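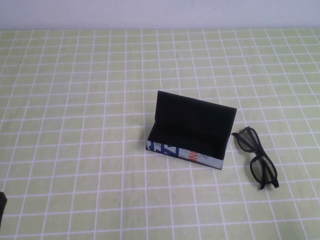 September, after lunch

Glasses cases again. Ville has decided that the case deserves the same attention as the glasses, and since he is the one who signs for the hinge samples, it does.

Where we left it last time: the black lined box with the full-width lid is the one people like in the hand and complain about in the bag. It's hard, it's rectangular, and it takes up the same space whether there is anything in it or not. Raili calls it the brick. She also carries one every day and has for years, so I give her opinion double weight in both directions.

Jobs for today were the lid, the lining and the question of the cloth.

The lid. A case that stays open by itself is a case you can use with one hand, and most of our callers have something in the other hand, usually a phone or a child. The old Ruppert pattern opened a bit past upright and stayed put. The newer Ruppert pattern opens a bit past upright, thinks it over, and shuts on your knuckle. I opened and shut the new one 80 times with a coffee going cold beside me, and the knuckle business started well before the end. Spring is fine. The pin has play in it. Wrote "pin" on the box in large letters so that I don't spend another afternoon blaming the spring, as I did in the spring.

Tried a thicker pin from the Erau drawer. Better. It now shuts with a snap that made Raili look up from two rooms away, so perhaps too much better. A snap is a good sound in a shop and a terrible one in a library. Ville wants to keep it. Ville has not been in a library lately.

The lining. Black hides everything, and that is both the reason everybody buys it and my main objection. You can't see grit in a black tray, and grit is what scratches lenses. I put the Flevus pale gray in one sample and within an hour it looked as if it had been used to clean a bicycle. Same dirt as before, presumably, only now on view. Customers will take it back and say it arrived filthy. So black wins, for bad reasons, and we go on putting a line in the leaflet about tapping the case out over the sink once a week. I have never met a person who does this. I don't do it.

Glue on the lining: the corner at the hinge side is the one that lifts. Always that corner. Finger goes in to get the glasses out, nail catches the edge, and a month later there's a little flap. Cutting the fabric 3 mm long and tucking it under the hinge leaf fixed it on the bench. It also makes the fabric bunch if you cut it 5 mm long, which I can report from experience.

The cloth. Old argument. Cloth under the glasses, cloth over the glasses, cloth in the lid behind a bit of elastic. Under is where everyone puts it, and then it comes out with the glasses, falls on the floor and picks up whatever the floor has. Raili wants the elastic. Elastic adds a sewing step and Histhorpe charges for sewing steps as though each one were a wedding dress. They want an order of 500 before they'll even discuss it. I said we'd think about it, meaning no, and Ville said we'd think about it, meaning yes, so somebody needs to call them back with one voice.

Fit. The inside length on the current tray is 140 mm and that is short for the big frames people are wearing now. They go in if you put them in at a slant and press, and pressing is how temples get bent. Either we lengthen the tray or wait for fashion to shrink again. Noted for Ville, who thinks a longer brick would be a hard sell. He may be right about that one.

Bag test still to do. Raili's suggestion: leave it in the bottom of her bag with keys and a water bottle and look at the outside when she remembers. No protocol beyond that. I've agreed because her bag is harsher than anything I could build.

To do
Order thinner pins, between the old one and the Erau one
Unpick sample 81 and look at the glue under the corner
Find out who has the good scissors
Call Histhorpe (Ville, please, and say what you're going to say to me first)
Gray lining back in the drawer until I forget why I put it there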